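Plarnham Robotics Notes
January 24, 2024

Short thread on hand-collected demonstrations for the Trestcombe sorting task. Mostly settings and mistakes.

1/ We dropped the remote-control rig for this one. The operator could do the task with it, but lag made every grasp slow, and the policy learned the pauses too.

2/ Now one person holds the gripper and does the job directly. Target is 180 demos per station. Anything over 20 seconds gets thrown out.
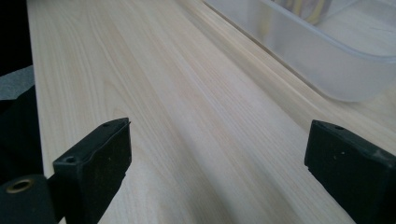
3/ Start pose matters more than I expected. In May we let people begin wherever they liked and the first second of every trajectory was noise. Now: fingers open, both in view, bare wood between them, container off in the upper right. Then go.

4/ Frosted plastic is a pain. Contents blur into patches of color through the wall, so the policy gets very little until the wrist is over the rim. We added 100 demos of the approach only. Helped at Flundside, no change at Simard. Still looking at why.

5/ Finger width is logged on every sample. Check the zero before each batch. We lost 7 sessions to a bad zero and didn't catch it until replay.

6/ Replay on the arm is still the best filter we have. If the arm can't follow the path at normal speed, the demo goes.

7/ Will post grasp numbers once the second Flundside station is done.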